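I'd been promising to get myself over to Nurkavcombe ever since Flonum put their first open day up, and on Friday I finally did it. Two buses and a very long hill, but they had tea going when I arrived, so all was forgiven.

Flonum teach household robots by showing them. Somebody drives a pretend robot through a pretend house, everything it sees and does gets saved, and the saved runs go off to a learning system that tries to pick up the knack. I'd read all that beforehand. What I hadn't understood was how much of it comes down to people sitting in comfy chairs being patient with doors!

## Doors, doors, doors

Dilani Samarakoon runs the driving room and took our group of 10 round. She has a big chart on the wall with a row for every house job, and doors have the longest row by miles. They want 3,000 good runs of doors alone before the summer's out, and in June they'd just gone past 1,000 (there was cake, apparently, and we'd missed it).

The house we were shown is called Tronari, and I loved how close you get to everything. On the gripper's own view a dark panelled door practically fills the screen, with the two grey fingers poking up at it from below and a round white knob away in the top corner. I kept wanting to lean sideways in my chair to see round it.

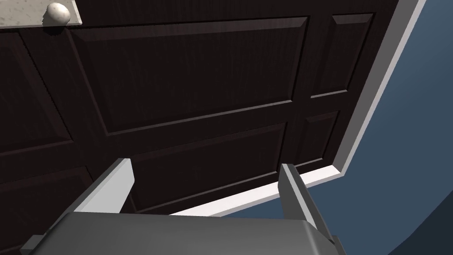 ## My turn

You hold a controller in each hand, one per arm, and there's a pedal to start and stop the saving. I was hopeless. I spent a good while with a gripper pointed at the corner of a room, fingers apart and nothing between them, admiring a poster of stripy yellow and black fish on the wall. It's a lovely poster, very blue, and I'd have it in my bathroom.

Dilani was kind about it. A run with some dithering in it still gets looked at, she said, and a checker decides whether to keep it, trim it or bin it. I have my suspicions about mine. The man after me, who plays a lot of games with his grandchildren, was miles better and slightly smug.

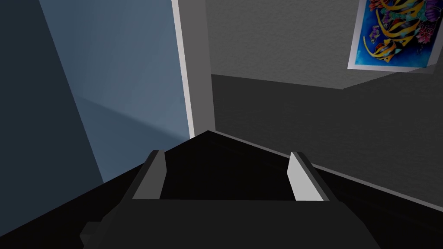

## Both arms at once

The last stop was the bedroom, and this was my favourite bit. Now you get the view from up on the robot, looking down past its own arms: a big rounded white casing right under your nose, one gripper close by on the left and the other further out, near the open door. There's a green plaid blanket on the bed and a bright graffiti-style picture on the wall beyond. Very cosy, if a bit seasick-making, as it's all on a tilt.

The thing to learn, we were told, is keeping track of which arm is which. I never managed it.

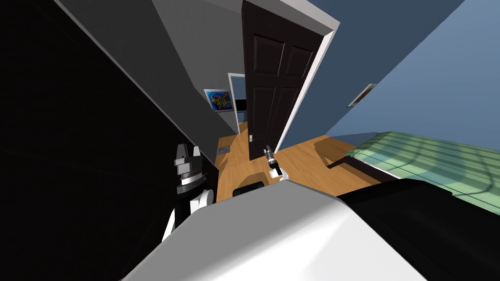 ## If you fancy going

- Book ahead, the groups are small and ours was full.
- Ask to see the checking desk as well as the driving room. They were working through a pile of 400 runs on a program called Major, and you can sit and watch over a shoulder.
- Flat shoes for the hill.
- The biscuits go early.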